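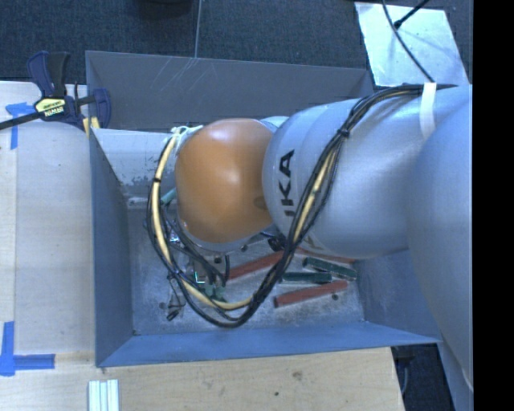 Search this forum – Advanced search – Enter keywords

Permanent nights or keep rotating? Need opinions

omar_obeidat
Good evening to all. I have been reading this forum for a long time but it is my first post, so please excuse me if I put it in the wrong section.

I work at the Quaye site outside Julden. For six years I am on the rotating pattern: one week earlies, one week lates, one week nights. Now my manager has offered me permanent nights, starting in November. The difference in pay is £3215 a year before tax. For us this is serious money, my wife works part time and we have a daughter who will start school next autumn.

My problem is sleep. On the rotating pattern I am tired all the time, but it is a tiredness I know. The third night is always the worst. I come home at half past six, I fall asleep like a stone, and at eleven in the morning my eyes are open and nothing can close them again.

Does it become better if you never change back? Or do you only collect more and more debt of sleep? I must answer by the end of the month and I would like to hear from people who did it for more than one winter.

Thank you in advance,
Omar Obeidat

halfpastsix
Nine years on permanent nights, bakery first and then a warehouse. For me it became better after the second month. The rotating was much worse, I was ill every winter.

But you must be strict on your days off. I go to bed at four in the morning when I am not working and get up before noon. If you turn back completely to daytime each time you are free, then you are still rotating, only with a different name.

Marisol_K
I disagree with halfpastsix, and I say it with respect. I did permanent nights for two years and I followed all the rules. Dark curtains, no coffee after two, the phone in the kitchen. I never slept more than five hours. My sister said I had become a person who answers questions one minute late.

Some bodies accept it and some do not, and you can't know which one you have before you try. Ask if you can go back to rotation after three months. Get this in writing.

halfpastsix
Marisol, did you keep the same bedtime on your free days also? I ask because many people tell me they did everything and then they went to the market at nine in the morning.

Marisol_K
Yes, I kept it. I missed two weddings and a christening to keep it. Not every difficulty is a lack of discipline.

halfpastsix
OK, sorry. It was not meant as an accusation.

gatehouse
How do you travel, Omar? It is the question I would put first. When I was on nights at Loneck I drove 60 minutes each way and the drive home was the dangerous part. One morning I arrived at my own door and could not remember the roundabout. After that I took the bus, even if it meant waiting in the cold.

omar_obeidat
Thank you for all the answers, I did not expect so many so quickly.

@gatehouse – I take the Nitero bus, the first one after the shift. It takes a little over half an hour and I am allowed to sleep, the driver knows my stop.

@Marisol_K – I asked this morning about going back. They said "we would look at it", and I have been here long enough to know what this means. I will ask again for it on paper.

@halfpastsix – the free days are exactly my worry. My daughter is four. She does not understand a father who gets up at noon.

Tovey
A small practical thing about the money. Calculate it after tax, and then take away what you will spend because of nights. I bought blackout blinds, I paid for lunch from the machine far too often, and the heating was on during the day when before it was off. The first year it ate 500 from the extra pay. It is still a profit, but a smaller one than I had in my head.

Also check if the night supplement counts for your pension. At my place it did not.

pilchard_again
Does nobody want to talk about food? I gained a lot of weight in my first year and it was from eating a full dinner at two in the morning. Now I have a proper meal before I leave the house, soup in a flask in the middle, and porridge when I come home. The porridge is important for me. If I go to bed hungry I wake at ten.

Marisol_K
Soup is good, I agree with this. Lentil with some lemon. Bring your own spoon, the spoons at work always disappear.

gatehouse
Going back to the daughter. When mine started school, nights were the best shift I ever had. I came home, took her to school, slept, and I was awake when she came out. On lates I did not see her from Sunday dinner until the next weekend. School age is easier than four, so perhaps you have one hard year and then a better one.

Tovey
gatehouse is right about lates. With children, lates are the worst by far.

Marisol_K
It depends on who takes care of the child between the night and the school run, and if that person is also tired. Please ask your wife before you ask us, Omar.

omar_obeidat
She has read the whole thread over my shoulder, and she says Marisol is the only sensible one here.

We sat down with the calculator as Tovey proposed. The supplement counts for the pension, I found it on page two of the letter. We are not decided. She prefers that I try it if they give me the three months in writing, and that I say no if they refuse. I think I can live with this.

One more question. For those who use earplugs – do you hear the alarm? We live above a shop that opens at eight and the metal shutter is very loud.

pilchard_again
Foam ones, and put the alarm under the pillow on vibrate. A box of 100 is much cheaper than buying the small packets.

halfpastsix
The wax ones are better against a shutter. But test them on a free day first, I slept through a whole shift start once.

Contact us – Forum rules – Copyright Shift Table Forum – Back to top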